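Unit 2: Reading a Board – Grain, Figure and Movement

These notes go with the second bench session at the Cerham workshop. Bring the glossary sheet from Unit 1.

How the grain gets there

A tree adds a layer of wood every growing season. The part laid down in spring is usually paler and more open. The part laid down later is darker and denser. When a log is cut lengthwise, those layers show as lines on the face of the board, and the pattern depends on where the saw passed.

Flat-sawn boards are cut so that the growth rings meet the face at a low angle. Near the middle of the board the lines often close into arcs and loops, known as cathedral grain. Toward the edges they run closer to straight.

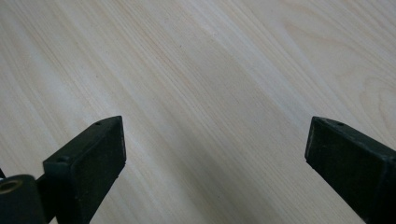
Quarter-sawn boards are cut so that the rings stand nearly upright to the face. The lines run straight and close together, and in oak the rays show as bright flecks. Quarter-sawn stock costs more because the log yields fewer wide boards. At the Pridport yard it is stacked separately, so check the tag before you pull anything.

Movement across the width

Wood takes up and gives off moisture with the air around it. It moves very little along its length and a good deal across its width. A flat-sawn board moves more across its face than a quarter-sawn board of the same species, and it is more likely to cup.

For the worksheet, assume a top 700 mm wide, glued up from flat-sawn boards. Work out the change in width for the dry and damp values in the table. Then say how you would fix the top to its base – slotted screw holes, buttons or clips are all acceptable.

Utensils and small turned or carved items follow the same rules. A spoon blank should have its grain running along the handle. Short grain across the neck will snap under light load.

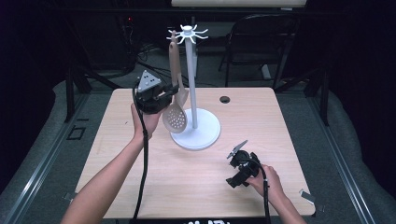
Before next session

1. Read the Sarnudel handout on moisture meters.
2. Finish the worksheet, with your working shown.
3. Sketch the end grain of two boards, one flat-sawn and one quarter-sawn, and mark which way each would cup.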